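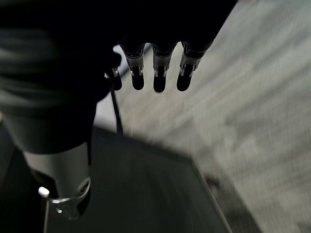

Roboterfinger in Mattschwarz mit silbernen Gelenken

Schlafstirnband hinterlässt rote Stellen, was tun?

Huguette Petrenko, Januar

Hallo ihr Lieben, ich hoffe, ich bin in dieser Rubrik richtig, sonst bitte einfach verschieben! Mein Mann hat mir das Stirnband von Vundent geschenkt, das nachts den Schlaf aufzeichnet und einen morgens in einer leichten Phase wecken soll. Das Wecken finde ich ganz wunderbar, so sanft bin ich seit Jahren nicht mehr aus dem Bett gekommen (und wer mich morgens kennt, weiß, was das heißt). Nur habe ich seit der vierten Nacht zwei rote Flecken auf der Stirn, genau da, wo die Sensoren sitzen. Sie jucken ein bisschen und sind bis mittags wieder weg, am nächsten Morgen aber wieder da. Ich creme abends immer mein Gesicht ein, das mache ich schon ewig und mag es im Winter auch ungern weglassen. Vertrage ich das Material nicht, oder trage ich das Band zu eng? In der Anleitung steht nur, es solle »angenehm anliegen«. Zurückgeben möchte ich es ungern, es hat immerhin 100 Euro gekostet.

Damir Popescu

Liebe Huguette, das kommt mir sehr bekannt vor, ich hatte mit dem Clomero-Band im ersten Winter genau dasselbe Theater. Bei mir kam zweierlei zusammen: Ich hatte das Band viel zu stramm gezogen, weil ich dachte, sonst misst es nichts, und ich habe mich direkt vor dem Schlafengehen eingecremt. Unter dem Sensor kommt ja kaum Luft an die Haut, da bleibt die Creme dann die ganze Nacht stehen.

Mach erst einmal fünf Nächte Pause, bis alles ganz ruhig ist. Danach würde ich das Band so einstellen, dass du bequem einen Finger darunterschieben kannst, und die Stirn beim Cremen aussparen oder das Ganze auf den frühen Abend legen. Und bitte das Band waschen! Den Sensorteil herausnehmen, den Stoff von Hand mit einem milden Mittel ohne Duft, gut ausspülen und über Nacht trocknen lassen. Die Kontakte wische ich morgens mit einem feuchten Tuch ab, das dauert keine Minute. Ob das bei Vundent genauso geht, schau lieber noch mal in der Anleitung nach, bei meinem war der Stoffteil jedenfalls abnehmbar. Wenn die Flecken trotzdem wiederkommen, lass einen Hautarzt draufschauen, manche reagieren eben doch auf das Metall oder den Kleber. Ich drück dir die Daumen, schreib gern, wie es weitergeht!

Fernanda Antunes

Hab meins verkauft, der Wecker vom Handy tut es auch.

Laine Rimkutė

Ich schließe mich Damir an und ergänze nur eines: Frag doch beim Kundendienst nach, woraus die Kontaktflächen bestehen. Bei mir war es Nickel, das vertrage ich schon bei Ohrringen nicht, da hätte ich auch früher draufkommen können. Falls du bei Modeschmuck ebenfalls empfindlich bist, wäre das ein guter Hinweis für den Hautarzt. Liebe Grüße und gute Besserung für die Stirn!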